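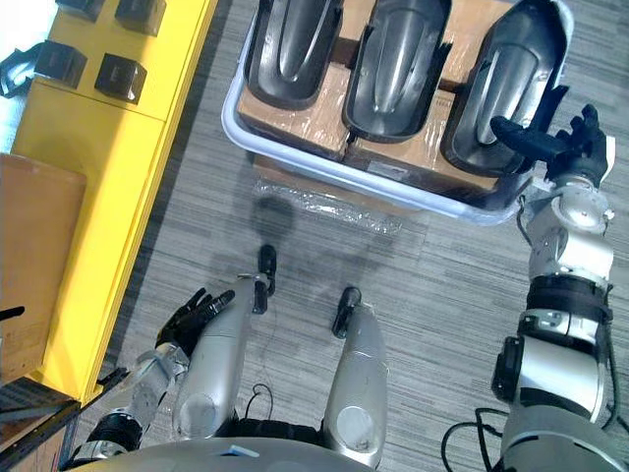

3.2 Materials and layout

I'd planned to write this part in a couple of paragraphs and get on to the results, but the layout of the room ended up shaping nearly everything we measured, so please bear with me. The task itself is easy to say out loud: parts for shoes come in, they get laid out, they get put into trays, and the trays go on to whoever needs them next. The fiddly bit is deciding where a thing should sit while it waits, and that's what I was after at Prarka.

Traltex supplied the parts, which meant we had proper mixed stock to work with and none of the tidy sets you get when a lab orders its own. Some of it was big and light (the black moulded pieces take up masses of room for what they weigh), and some of it was small and silver and rolled if you so much as looked at it. We also had plain cardboard boxes done up in clear film, and these I'm very fond of, as they turn up everywhere in this kind of work and hardly ever in the papers! In our records a box counts as an item in its own right, whatever is inside it, and we never opened one to check. There were 82 boxes in the stock by the end.

The layout follows the Babaei scheme with two changes. First, I let moulded pieces rest on top of boxes, where the original scheme wants each tray to hold one kind of thing only. I tried it the strict way for a day and it was hopeless, we ran out of trays before lunch. Second, the scheme assumes all the trays are at table height, and I wanted some on the floor too, on the carpet, as people at small sites work that way all the time. The table positions are marked on the plan in Appendix B, and Figure 3 gives a better feel for the surface than the plan does.

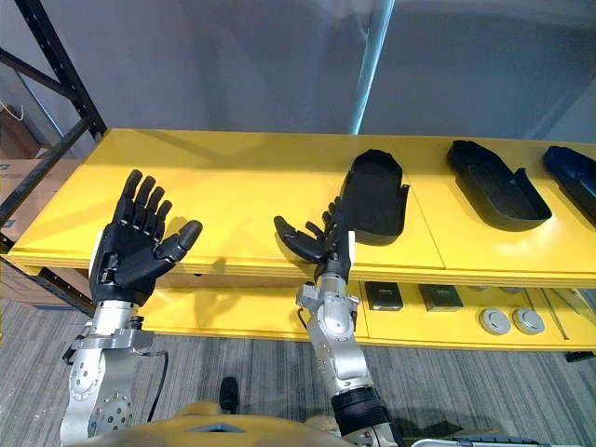 Figure 3. The long yellow table with trays on it. Note the thick front lip and the shelf recessed below the top.

That lip deserves a word. I thought of it as a nuisance at first, since it gets in the way if you like to slide things towards you (I do), but it earned its keep with the small metal fittings. We kept a separate tally of things ending up on the carpet, and fittings laid out near the lip did far better than the ones laid near an open end. The lower shelf was a different matter. Parts put there tended to be forgotten, and in the second half of the study I asked for it to be used only for spares.

Grouping was left loose on purpose. My only instruction was that like should sit with like, and that you should be able to tell the groups apart from where you stood. I half expected

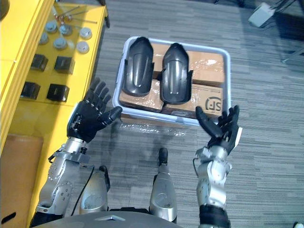

everyone to invent their own system, and in a way they did, but the systems were close cousins. Rows were popular for anything small. Blocks went in pairs. Rods were the odd ones out, and tended to be put down in whatever direction they'd been carried. I haven't tried to score neatness in this paper, tempting as it was, and the Goratis log only records which group an item was placed in and whether that group was the right one for it.

Film was the other thing we learned to mind. It catches the light, and it's slippery under a moulded part, so a piece that looks settled on a wrapped box can shift when the tray is lifted. We logged a shifted part as placed so long as it was still inside the rim. Loose film on the floor was cleared away at the end of each run and not during it, which I'd do differently next time.

Altogether we ran 200 trays. The log holds 3,875 placements, of which 3,508 went to the right group first time. I've left the remainder in the data and go through the mistakes in Section 4, where most of the interest is. 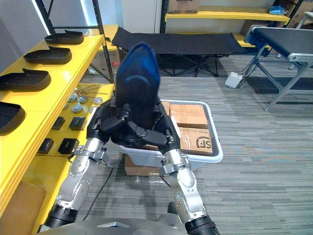
Why stand trays on a box at all, when they could go straight on the carpet?

It makes the rim easier to get hold of. A tray flat on carpet has to be tipped a little before you can get your fingers under it, and with wrapped boxes inside, a little tipping is enough to move the contents. We allowed it for any floor tray, noted it in the log when it was done, and treated raised and flat trays as a single floor condition in the main analysis. The split figures are in Appendix C for anyone who'd like to pull them apart.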